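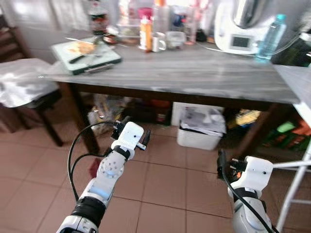

Where should a countertop cooking appliance stand when the same table is also used for chopping?

Place it at the back of the table, toward one end, and keep the cutting board at the other end with clear tabletop between the two.

4. Setting Up the Worktable

This section applies to any freestanding kitchen table used with a countertop cooking appliance in the Mahawong residential kitchens. It covers the position of the appliance, the cutting board, and the bottles and containers kept within reach. For first-time cleaning of the vessel, see Section 3. For recipes and cooking programs, see the separate recipe booklet.

4.1 Before you begin

Check that the table stands level on the floor. On tile, a leg may rest on a grout line and cause the table to rock slightly. Move the table a short distance until all legs are steady, or fit a felt pad under the short leg.

Wipe the tabletop and let it dry. Polished and stone-look surfaces become slippery when they are damp or when cooking oil has been spilled on them.

CAUTION: Do not set up the appliance on a table that rocks. Do not use folded paper or cardboard under a leg as a permanent repair.

4.2 Positioning the appliance

1. Unplug the appliance and remove the vessel.

2. Lift the base with both hands and set it at the back of the table. Do not drag it.

3. Turn the base so that the display faces the person cooking.

4. Leave at least 22 cm of open space above the vessel for steam. Shelves and wall cabinets must not be directly overhead.

5. Lead the cable along the back of the table to the outlet. If it must cross the tabletop, lay it flat and keep it away from the cutting board.

6. Return the vessel to the base and check that it is fully seated. Plug in the appliance.

CAUTION: A cable hanging over the front of a table can be caught by a sleeve or pulled by a child. Any slack should be gathered behind the base.

Note: If the appliance has a built-in scale, nothing may lean against the base while ingredients are being weighed. Small jars, lids and spoons pushed up against the side are the usual cause of a false reading. To check the scale, pour 268 g of water into a separate container using another kitchen scale, then weigh the same container and water on the appliance. If the two readings differ noticeably, clear the area around the base and repeat.

4.3 Positioning the cutting board

1. Choose the end of the table farthest from the appliance.

2. Lay a damp cloth flat under the board if it has no rubber feet.

3. Set the board so that the whole of it rests on the table.

4. When you stop cutting, lay the knife flat with the blade facing away from you. The handle should not project past the table edge.

Chopped food may wait on the board while the vessel is being prepared – up to 19 minutes for vegetables at room temperature. Raw meat and fish go back in the refrigerator if they are not used at once.

4.4 Bottles, jars and containers

Keep only what the current recipe calls for. Tall bottles belong at the back, and low tubs and mugs may stand in front of them. A filled 1000 ml bottle is heavy enough to tip a light container beside it, so allow a finger's width between the two.

Close each cap after use. Containers without a printed label must be marked with the contents and the date of filling. Flillon labels, available from the kitchen store, peel off in warm water and may be used on plastic or glass.

CAUTION: Cleaning products are never kept on the worktable, even for a short time.

4.5 After cooking

1. Switch off and unplug the appliance. Allow the vessel to cool before lifting it out.

2. Empty the board, then wash the board and knife by hand.

3. Return sauces and opened containers to the refrigerator or cabinet as their labels direct.

4. Wipe the tabletop from back to front, including the strip beneath the cable.

Questions about table repairs should be sent to Chutima Intarasuk at the Mahawong housing office. Section revised 27 March 2022.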